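The grip that reported itself closed

Skesodeck's simulated sorting cell ran without a logged fault from October until the second week of the new year. The cell is a modest piece of work: one arm with a two-fingered gripper, a cloth-covered table, a stand for the base and a brick room built only so that the lighting has something to fall on. Mixed objects are loaded on the table, and the arm is asked to clear them. Code that passes goes on to the physical cell at Voddale, where the same sequence is run at reduced speed.

The fault came to light on Sun 11 January, during an unattended batch of 1520 pick attempts. The controller recorded a successful grasp, raised the arm and started its transfer to the drop position. Object tracking showed that the item had never left the table. The controller repeated the cycle, with the same result, until the batch supervisor stopped it for exceeding its time limit.

Objects of this sort are awkward for any gripper. A long articulated toy with mesh panels gives the planner many thin surfaces and very few flat ones, and a bank card lying beside it offers an edge and little else.

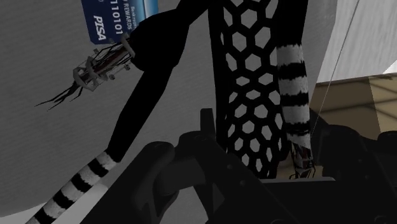

Grasp confirmation at Skesodeck relied on a single test. If the fingers stopped short of the fully closed position, the software took it that something was between them. The test is cheap and on solid blocks it is reliable. On open mesh it is weak. A finger can catch the rim of an opening, stall for a moment and satisfy the condition, then slide free as soon as the wrist begins to lift.

The confirmation signal was latched at the moment of the stall and not checked again. From that point the controller was carrying a load that existed only in its own state table. It used the loaded motion profile, with gentler acceleration and a higher path over the table, and at the drop position it opened the fingers and logged a delivery. In 8 of the runs reviewed, the delivery count and the number of objects off the table disagreed. The summary page showed only the delivery count.

Qaisi, the firm that supplies the grasp planner, traced a second defect in the same logs. After a false delivery the planner removed the object from its collision map, which is correct behaviour if the object has gone. With the object still on the table, the next approach was planned straight through it. 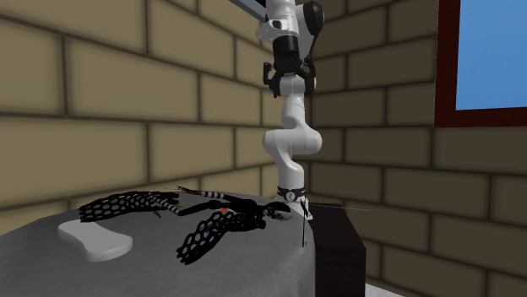

The arm raised behind the table, gripper well above the table and holding nothing.

In simulation the cost of that second defect is an odd-looking contact and a spoiled run. At Voddale it would be a finger driven into a rigid part, with the force limit as the only remaining protection. The physical cell had been cleared to receive the same release, and the transfer was withdrawn before it was loaded. No hardware was damaged.

The repair has 2 parts. Finger width is now sampled throughout the lift, and any drop toward the closed value cancels the grasp and returns the arm to a safe height. An object stays in the collision map until a tabletop scan, taken with the arm clear, confirms that it has gone. The scan adds 4 seconds to each cycle - a cost the operations side at Voddale resisted at first, since throughput is the figure it is judged on.

Skesodeck has also changed how it loads the table. Earlier test sets favoured boxes and cylinders, spaced well apart. The current sets place thin, perforated and tangled items close together, toward the rear of the cloth as well as the centre, where the approach angles are poorer.
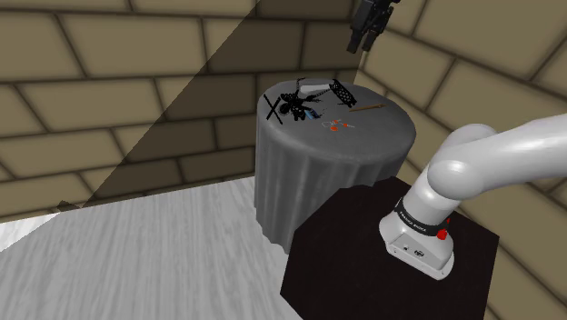
Fovo, which runs a comparable cell, is less convinced by the remedy, and replied that a scan after every cycle treats the symptom. Its view is that finger width should never have been accepted as proof of a grasp, and that a load reading at the wrist would have caught both defects on the first lift. It added that a wrist reading drifts and needs zeroing between batches, and that very light objects fall below its threshold in any case.

Skesodeck accepts the point on load sensing and has it listed for a later release. The revised code is being run against the original batch, using the same random seeds, with deliveries and objects remaining now printed side by side on the summary page. Voddale will stay on the older release until the two columns agree over a full batch.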